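Skodent: Frequently Asked Questions

Reader questions about our celebrity and entertainment news, and how we handle them

Last updated 2020-08-06

What does Skodent cover?

Music, television and film people, mostly. We report on new releases, tours, weddings, breakups, court cases and the things stars say in interviews. We don't cover sports unless an athlete is dating or suing someone we already write about.

Where do your stories come from?

Court filings, interviews, social media posts by the people themselves, and statements from their representatives. We also take items from two wire partners, Botatell and Brakar. Wire items carry the partner's name at the bottom of the story.

You wrote that a couple had split and now they are back together. Will you fix it?

If the story was right when it ran, we leave it up and add a link to the newer one. If it was wrong when it ran, we correct it and put a note at the top saying what changed.

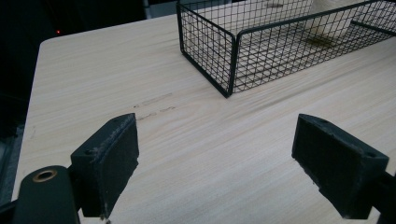

Please include the headline of the story when you write in. The web address works too. Messages that say only "the one about the divorce" take much longer to sort out, and in some weeks we have several of those running.

What do you mean by "a source"?

A person who has direct knowledge of what we are reporting and has asked us to leave their name out. An editor has to know who the person is before the story goes up. We do not use tips from fan accounts as sources, even when the account has a good record.

Do you name the children of celebrities?

Only if a parent has made the name public. In custody cases we leave out schools, home addresses and medical details, including when they appear in the court papers.

How old does a court filing have to be before you write about it?

There is no waiting period. Once a filing is public we can report it. We ask both sides for comment and give them 4 hours to reply before we publish. If a reply arrives later, we add it to the story.
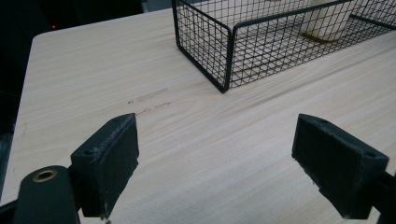

Ettore Bianchini
Reader Questions Editor, Skodent

Can I send in a tip?

Yes. Use the tip form and choose "News." Tell us what happened, when, and how you know. Tips are read on weekdays from 11 in the morning. We don't pay for them, and we can't answer every one.

Can I send a photo of a celebrity I saw?

You can, if you took it yourself in a public place. We don't accept photos taken through windows, over fences or inside hospitals.

Why was my comment removed?

Usually for insults, guesses about someone's health, or links to stores. Comments longer than 2000 characters are also blocked by the system. Split a long one into two posts. 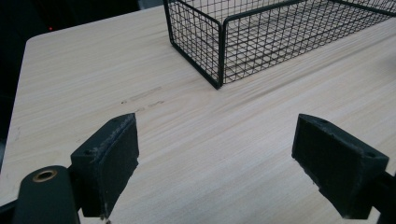

Wire basket on a light wooden tabletop.

Who runs the comment section?

Moderation is done by Avram, an outside company that works from our posted rules. If you think a comment was taken down by mistake, write to us within 21 days. After that the text is deleted and we can't look at it again.

Can you pass a letter or gift to a star?

No. We have no way to forward mail. Try the artist's label or management office, which is normally listed on their own website.

How do I stop the newsletter?

Click "Unsubscribe" at the bottom of any issue. If you signed up with more than one email address, you will need to do it for each of them.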